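Billeck Two-Arm Club Kit
Drotevel Education | Order code 2229

A pair of arms, two grippers and enough cable to trip a sixth-former. The Billeck is meant for school clubs and student teams who have already made something wave and would like it to do a job.

In the kit: left and right arms, grippers fitted, power supply, task cards for 8 sessions. Table not supplied. Bring your own padlock.

Price: £912 per term, hire only. Next hires start in January.
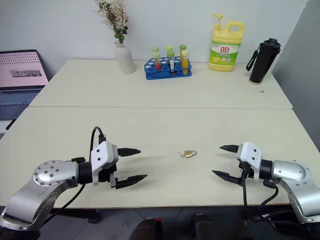 Card 5 is the one clubs write to us about – one arm holds, the other turns the key, and both have opinions. Allow a full session, then allow another.

"We budgeted an afternoon. It is now our winter project." – Poonam Solanki, Clendholm Robotics Club

Spare fingertips are sold in pairs. Order more than you think.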